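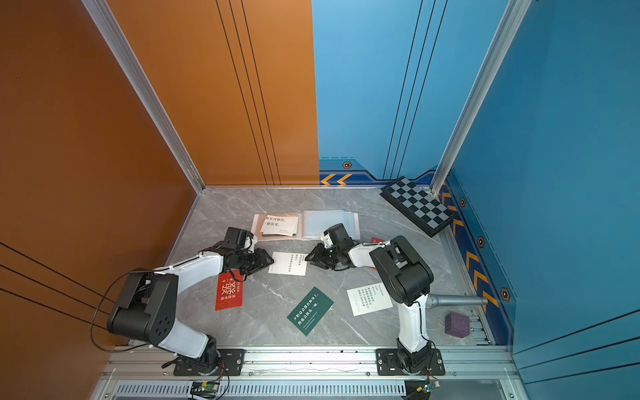 Macario Tovarからは、判定欄に「可」だけを並べた点検表は後で役に立たない、再収集の要否を決められるだけのコメントを残してほしい、という意見が出ている。前版で「可」とした項目のうち、データ側で後から問題になったのは、いずれもコメント欄が空白のものだった。本版では、判定が「可」の場合も確認方法または測定条件を記入する。

双腕セル 収集前・収集中点検表(カード整理タスク)
対象セル:Quezada
データセット区分:Nitine
点検日:2026年3月10日
点検者:Melquiades Medrano
立会い:Elvia Barajas
判定区分:可/条件付可/不可/対象外

1. 電源・非常停止

1-1 非常停止ボタンの動作(操作者側)
判定:可
コメント:両アームを無負荷姿勢とし、押下で左右とも駆動が切れることを確認。復帰操作後に自動で動き出さないことも確認した。

1-2 非常停止ボタンの動作(記録者側)
判定:可
コメント:1-1と同じ手順。押下後、記録ソフト側で当該エピソードに「中断」が付くことまで見た。前版ではここを確認していない。

1-3 駆動電源と論理電源の分離
判定:可
コメント:駆動を落とした状態で関節角の読み出しが続くこと。姿勢が崩れる前にアームを手で支えること。支えずに切ると手先が作業面に落ちる。

1-4 架台前縁のレール下にある基板と配線
判定:条件付可
コメント:左右のアーム取付部の下に小型基板があり、ケーブルがそこから出ている。コネクタの抜けなし。基板は露出しているので、工具とねじをレール上に置かないこと。カバーの手配はHeriberto Maldonadoが担当、期日未定。

2. アーム本体

2-1 取付プレートの固定
判定:可
コメント:左右ともアルミレールへの締結を確認。マーキングのずれなし。右アームは前回増し締め済み。

2-2 関節のがた
判定:可
コメント:手首側から順に手で軽く揺すって確認。左アームの肘にわずかな遊びを感じたが、許容値内。次回も同じ人が触って比較すること。

2-3 外部ケーブルの余長
判定:条件付可
コメント:左アームの肩付近でケーブルがループになっている。可動域の端まで動かして引っ張られないことを確認した。ただし、アームを後方へ畳む動作を含むタスクでは未確認であり、そのタスクに使う場合は「不可」として扱う。

2-4 グリッパ下のケーブル
判定:条件付可
コメント:グリッパの下にたるみがある。高さの低い把持でカードの縁に触れるおそれ。結束位置の変更を提案済み。

2-5 左右アームの干渉
判定:可
コメント:受け渡し動作では、左右のグリッパが作業面中央の上で向かい合い、間隔が小さくなる。速度制限は低速側の設定とし、操作者の片方が腕を止めてから他方が寄せる。両方を同時に寄せる操作は、学習例として採用しない。
追記(Barajas):採用しないだけでなく、発生した時点でエピソードを止めること。続行した例が後半だけ切り出されて混入したことがある。

2-6 指先の状態
判定:可
コメント:欠け、反りなし。左右で同一ロットの指を装着。清掃は乾いた布のみ、アルコールは使わない。

3. カメラ

3-1 手首側カメラの固定
判定:可
コメント:マウントを指で押してずれないこと。マウントは樹脂の造形品であり、ねじの締めすぎは割れの原因になる。規定の工具以外を使わない。

3-2 手首側カメラの視野
判定:可
コメント:把持したカードと相手側のグリッパが同時に映ること。確認はカードを1枚持たせた状態で行う。何も持たせずに視野を決めると、保持中にカードがどこまで隠すか判断できない。

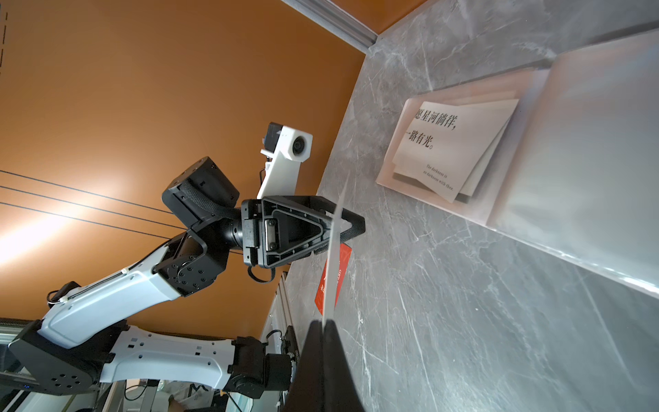
図2 手首側カメラの視野確認。手前の指で白いカードを立てて保持、奥に相手側のグリッパ。

3-3 照明の映り込み
判定:条件付可
コメント:手首を上に向けた姿勢では、照明の光が視野に入る。図2でも左寄りが明るい。露出を固定値にして収集する。自動露出に戻すと、手首の向きだけで作業面の明るさが変わる。
追記(Maj-Britt Rustad):固定値は記録ファイルに残っているか。口頭の引き継ぎだけでは、再現時に合わせようがない。
回答(Medrano):本日分から設定ファイルを各エピソードの先頭に保存する。過去分は復元できないため、露出不明として区分する。

3-4 俯瞰側カメラの視野
判定:可
コメント:両アームの取付部から奥の青い壁面まで入ること。壁面のシェブロン模様を位置合わせの目印に使っている。壁のパネルを外した場合は校正からやり直す。

3-5 時刻同期
判定:可
コメント:全カメラと関節角の時刻差を開始時と終了時に記録する。許容値は3フレーム。超えた場合は当該エピソードのみを除外せず、直前の正常確認まで遡って保留とする。

4. 作業面と対象物

4-1 作業面の状態
判定:可
コメント:灰色の大理石柄。白い模様が薄い色のカードの縁と紛れることがある。認識側の問題として処理するため、無地のシートは敷かない。

4-2 カードの初期配置
判定:可
コメント:文字の向きと重なりを毎回変える。白、赤、濃緑が混在する配置とし、色ごとに場所を決めない。「一路有光」の文字が入ったカードを山の一番上に置いた例が多くなっている。次の配置では別のカードを上にすること。
追記(Barajas):配置を考えるのが操作者本人だと、取りやすい並びに寄る。配置と操作は別の人で行う。

4-3 カードの角の折れ
判定:条件付可
コメント:折れた角は指が入りやすく、平らなカードより成功率が高く出る。折れたものは除かず、属性欄に「折れあり」と記入する。折れの有無が記入されていないエピソードは評価用に使わない。

4-4 透明スリーブ
判定:条件付可
コメント:照明の反射で縁が見えにくい。重なったまま複数を一度に掴んだ場合は「失敗」ではなく「複数把持」として記録する。操作者が手を入れて直すことは禁止。

4-5 半透明のアクリル箱またはトレイ
判定:可
コメント:箱の縁にひび、欠けなし。指先が縁に当たる音がした場合は一旦止め、指と縁の両方を見る。箱の位置はセッション内で固定し、セッション間で動かす。

4-6 カード以外の物品
判定:可
コメント:折りたたみ式チェス盤は右奥の青い壁に立てかけた位置で、アームの可動域に入らないことを確認。マイクは右アームの基部側のリンクに触れる位置にあったため、接触していない位置まで離してから開始すること。紫色の立方体は可動域内。動かした場合は配置図を更新する。

5. 操作と記録

5-1 操作者の交代
判定:可
コメント:連続操作の上限を守ること。交代時は基準姿勢に戻し、操作者IDを切り替えてから再開する。切り替え忘れは後から映像で判別できない。

5-2 エピソード長
判定:可
コメント:上限は90秒。超えた時点で自動停止する。受け渡しと収納を続けて行うと上限に達しやすいので、持ち替えに手間取ったら収納まで進めずに終了する。急いで入れた例は動作が粗く、手本にならない。

5-3 開始と終了の印
判定:条件付可
コメント:開始はアームが基準姿勢で静止した後、終了は指がカードから離れて退避した後とする。終了の印が早く、指が開く前に切れている例があった。記録者が映像を見ながら押す運用に変更した。

5-4 失敗例の扱い
判定:可
コメント:失敗例を削除しない。落下、滑り、複数把持、接触停止に区分する。掴み直して完了した例は成功に含めるが、「再把持あり」を必ず付ける。
追記(Rustad):「滑り」と「落下」の境目が人によって違う。カードが指から完全に離れたら落下、接触が続いていれば滑りとする。迷ったら備考に書いて保留に入れる。

5-5 件数の照合
判定:条件付可
コメント:収録328件、検査後の採用312件。差分は中断、終了印の不備、時刻差の超過による。件数の照合はファイル名ではなくエピソードIDで行うこと。ファイル名は再起動後に重複した履歴がある。

5-6 指示文の付与
判定:条件付可
コメント:「カードを箱に入れる」だけの指示文が大半で、色や文字に触れたものが少ない。言語条件付きの学習に回すには不足している。操作前に記録者が指示文を読み上げ、操作者がそれに従う手順とする。操作後に映像を見て書き足した指示文は、別の欄に入れる。

6. 終了時

6-1 基準姿勢への復帰
判定:可
コメント:グリッパに何も残っていないことを目で見てから復帰させる。カードを挟んだまま電源を切らない。

6-2 作業面上の対象物の回収
判定:可
コメント:架台前縁の通気スリットにカードが入り込んでいないか確認する。

6-3 データの転送
判定:対象外
コメント:転送先のErndale側が保守中のため、本日は手元の保存のみ。転送後にハッシュ値を照合し、結果を本表に追記する。照合前に元データを消さないこと。

総合判定:条件付可
収集再開の条件:4-6のマイクの位置、5-3の終了印の運用、3-3の設定ファイル保存。以上を操作者全員に周知してから再開する。2-4の結束位置変更は再開を妨げないが、変更した時点で手首側カメラの視野を取り直す。

未処理事項
・レール下基板のカバー(Maldonado)
・左アーム肘の遊びの再測定(Medrano)
・露出不明分の区分名を決め、Tavach側の読み込み処理に反映(Barajas)
・指示文の様式案(Rustad)

コメント欄への返信

Heriberto Maldonado
1-4のカバーは、基板の放熱を塞がない形で図面を引いている。ケーブルの出口だけ先に決めたい。左右で向きが違うので、共通部品にはできない見込み。

Elvia Barajas
4-2の配置担当を記録者と兼ねてよいか。兼ねる場合、5-3の終了印と手順が重なるので、次の配置は印を押してから触ることにしたい。

Melquiades Medrano
兼ねてよい。ただし駆動が止まっていることを表示で確認するまで、作業面に手を入れないこと。次版で4-2に追加する。

Maj-Britt Rustad
5-5の差分は、理由ごとの内訳を次版に付けてほしい。時刻差の超過が特定のカメラに偏っているなら、エピソードの除外より先に機材を見るべきである。内訳が出るまで、保留分には手を付けない。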